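Shared shop in Gittins starts second build of Trarnaline hand gripper

GITTINS, March. The shared workshop on the upper floor of the old Stovov bearing plant has begun a second build of its Trarnaline gripper, a handheld tool used to record how people pick up and put down household objects. The recordings are later used to train a robot arm. The first build was closed out last month after 200 hours of use, most of them on evenings when the shop is open to members.

The main change is in the grip surface. On the first build the jaws were bare printed plastic with a strip of bicycle tube glued on. The strip peeled at the front edge, and small items such as keys and pens slid toward the palm. The second build uses a padded jaw with a shallow curve, so that a thin part is held along a line and a thick part is held over a wider area. Members tested the pad material on a bench scale before cutting any of it. It held a 670-gram weight without slipping. The old strip let go well before that. 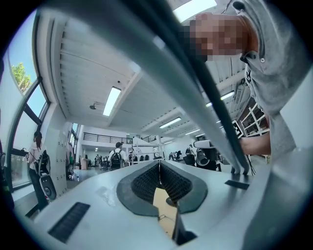 Cable routing has been the slower job. On the first build the signal cable left the body at the hinge and was bent every time the jaws closed. Two of the four units lost their signal in the first weeks and had to be opened, which meant drilling out glued screws. The revised drawings move the exit point back toward the handle and add a clip at each end of the run. Connectors are now crimped, and the body closes with threaded inserts that can be opened with a single hex key.

Power and storage are carried on the back. The pack holds a small computer, a battery from the Vodevari line and a fan. A full charge runs the set for 70 minutes with the fan at low speed. The shop tried a belt mount first and dropped it when the battery kept knocking against table edges.

Each gripper also carries printed square markers, which the software uses to find the position of the tool. The markers must stay flat and clean. Glossy paper gave poor results near the windows in the afternoon, and the shop now prints on matte stock and replaces a marker at the first sign of a lifted corner.

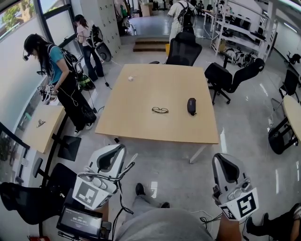
Test tasks for the new build are kept short and use things that members already have with them. The current list has 47 entries, each written on a card with a start position, an end position and a time limit. Glasses are a good test of the pads, as the frames are thin and the lenses should not be touched. With a pair of eyeglasses and a zippered case on the light wood table, a member has both parts of one of the harder tasks within reach: open the case, place the glasses inside and close it again. The zipper calls for a firm hold on a very small tab while the other gripper keeps the case still. Operators are asked to start with both tools raised and to wait for the timer before moving.

The drawings for the second build are at revision C. Jaw, body and trigger are separate parts, and all of them fit on the bed of the smaller printer. The trigger spring is the only part still on order. A softer spring is wanted, after operators reported sore fingers at the end of long sessions. Until it arrives, the shop is fitting the old spring with one coil cut off, which lowers the force but leaves the return slow.

The parts list and print files will be posted on the shop's shared drive when the cable clips have passed a bend test. Members who plan to build their own set are advised to hold off on printing the body, as the clip holes may move by a few millimeters. The jaw files are final and can be printed now. Pad material is kept in the drawer under the laser cutter and is charged by the sheet.

Build nights begin at 6:30 p.m. and the printers are shut down at 10. Members who have not completed the soldering course may work on jaws and pads but not on the battery wiring.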